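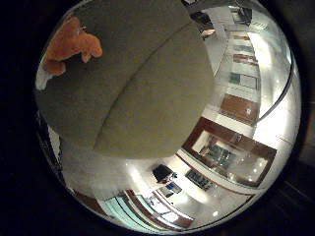
The Spare Room
August 29, 2021, by Peter Holub

The spare room is a room in a house or apartment that has been set aside for a use it seldom gets. In most homes the official use is guests. In practice the room holds whatever the other rooms have refused to hold, and guests, when they come, are fitted in among it. The name varies by region and by income. Box room, back bedroom, guest room, den, study and "the other room" all refer to much the same place, and a family may use several of these names in one week depending on who is listening.

Origins

Large houses have always had rooms to spare, but the owners of large houses rarely felt the need to say so. The earliest use of the phrase known from the Larkden parish papers is in an inventory of 1645, drawn up after the death of a grain merchant. It lists, in "the spayre chamber," a bed with no cord, a cracked churn, two saddles and a quantity of onions. Eckhard Reinholz, whose short history of the household is still the standard work on the subject (there is no other), regards this as proof that the spare room arrived fully formed and has made no progress.

For the next two centuries the room belonged mainly to people with servants. A guest might stay for a month, and there had to be somewhere to put him that was far enough from the family to keep everyone on speaking terms. Fires were lit in the room a day or two before a visit to drive off the damp. Letters of the period suggest the damp usually won.

The spread of smaller houses changed matters. A family of modest means might have three bedrooms and, once the children had left, only one in regular use. The second was kept as it had been, out of feeling. The third became the spare room. In many homes the second followed it within a few years, and feeling was moved to a box on top of the wardrobe.

Contents

The contents of a spare room fall into a few broad classes. The first is the bed, which is nearly always the oldest in the house. It is the bed the owners slept on until they could no longer stand it, and it is offered to guests in good faith. Fold-out beds and sofa beds are a later development. They take up less space and hurt in a different place.

The second class is equipment for a life the household meant to lead. Exercise machines are the best-known case, along with sewing machines, easels, keyboards with one stand leg missing, and bread makers. A survey of 221 homes in and near Iltport found exercise equipment in 61 of the spare rooms visited. The surveyors did not ask how often it was used, and the published notes say they felt it would have been unkind.

The third class is paper. Tax returns, school reports, manuals for appliances since thrown away and the appliance that goes with none of the manuals tend to settle along the wall farthest from the door.

Last comes bedding. A spare room holds far more bedding than its bed can use, much of it too good to throw out and not good enough to put on any other bed. Reinholz calls this "the linen sediment" and claims that a family's moves can be dated from it, layer by layer. He gives a worked case from his own house, which runs to nine pages and includes a map.

The room and its guests

A spare room must be made ready before a visit, and the making ready is the only time it is properly seen. Items on the bed are moved to the floor. Items on the floor are moved to the hall, and from there to the main bedroom, where the hosts step around them until the guest has gone. The closet is usually left alone. Guests are told that they may hang things in it, and good manners require them not to try.

There is some local custom in what is provided. In Iltport a glass of water and a small lamp are thought enough. Larkden hosts add a plate with an apple on it, which is not meant to be eaten and which may have served several guests. In parts of Fluson the host says "you'll find everything you need" and leaves quickly.

The length of a stay is governed less by the invitation than by the room. An often-quoted rule from Fluson holds that a guest should leave while he still knocks his shin on the same thing each morning. Once he has learned to walk around it, he has moved in.

Attempts at reform

Builders have tried more than once to do away with the spare room. The best documented effort was the Lammers plan, under which 40 row houses were put up in Fluson with no room that lacked a stated purpose. Each door had a small enamel plate giving the name of the room behind it. The tenants were pleased with the plates. When the houses were inspected three years later, nearly every dining room was found to contain a bed, a stack of boxes and a bicycle, and the tenants were eating in the kitchen, standing up in some cases.

The firm of Lammers took the lesson and in its next project included a spare room in every house. These rooms filled in the usual way, and then so did the dining rooms.

More recent reform has come from the home office. Many spare rooms have been given a desk and a door that shuts, and some now see daily use for the first time. Opinion is divided on whether a room in this state is still spare. The common view is that it depends on the bed. If the bed is there, even folded up behind the printer, the room keeps its standing, and a cousin may still ask for it in September.

In law and custom

Few laws mention the spare room by name. Sellers of houses count it as a bedroom and buyers count it as a closet, with the price settling somewhere between the two. Some tenancy agreements forbid letting it out. Wills sometimes leave "the contents of the back bedroom" to a named person, and the gift has been known to be turned down.

See also: Attic; Guest towel; Junk drawer; Sofa bed

Last updated August 29

Contact | Copyright Peter Holub | Back to top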